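Stirkton Beeswax Food Wraps, pack of 5

I started making these in my own kitchen after I got fed up with plastic wrap — the stuff sticks to everything except the bowl! Each one is cotton dipped in beeswax and a little tree resin. Warm it in your hands, fold it over half an onion or a hunk of cheese, and it holds. 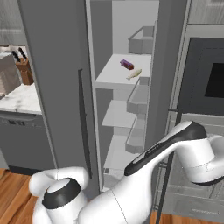

Washing and care

Cool water, mild soap, hang to dry. Please keep them away from raw meat (and the dishwasher, I've lost 2 that way). Mine last almost 48 weeks with daily use.

Patterns: Osau, Lotar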